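Refreshment Table Layouts -- Gallery

Notes by Geetha Acharya on portioning and setting out packaged snacks, drinks and cake on one worktable. Containers are listed by type. Last revised November 17, 2022.

Full table, cream serving tray at center

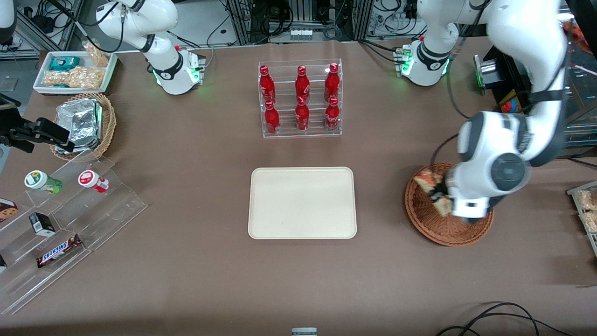 Six red Coca-Cola bottles in a clear acrylic two-tier rack, back row raised. The tray in front is left clear until an order is made up. Cake is in the round wicker basket on the right, foil-wrapped items in the one on the left, bagged snacks in the white tray behind it.

Containers

Serving tray. Rectangular, cream, rounded corners, slightly raised rim. The rim stops a bottle from rolling off if it is laid down, but it will not hold a standing bottle on a fast turn. Load bottles first, then flat items against them.

Bottle rack. Two rows of three. Take from the front row first and refill from the back of the table. Acrylic shows fingerprints; wipe with a damp microfiber cloth and no alcohol.

White snack tray. Shallow, for wrapped and bagged items. Small bags go along the front, tall bags at a rear corner where they do not hide the rest.

Wicker baskets. One for cake, one for foil-wrapped food. Do not mix the two -- crumbs get into the foil folds. Line with paper if the cake is glazed. Shake out and brush at the end of the day.

Table setup

Surface: matte, single color, no cloth. A cloth shifts when a basket is dragged.
Clearance: 20 cm on all sides of the serving tray.
Baskets: within reach of the tray, never behind the rack.
Restock interval: 120 minutes, or sooner if the front row of the rack is empty.

Quantities, April open house

Bottled drinks: 96
Trays in rotation: 7
The foil-wrapped items went first. Bagged snacks were overstocked and the remainder went back to the Vistberg storeroom.

Revisions

Cake moved from the white tray to its own basket. Rack turned so the lower tier faces the serving tray. Napkins taken off the main table and put on the side counter -- they were ending up under the bottles.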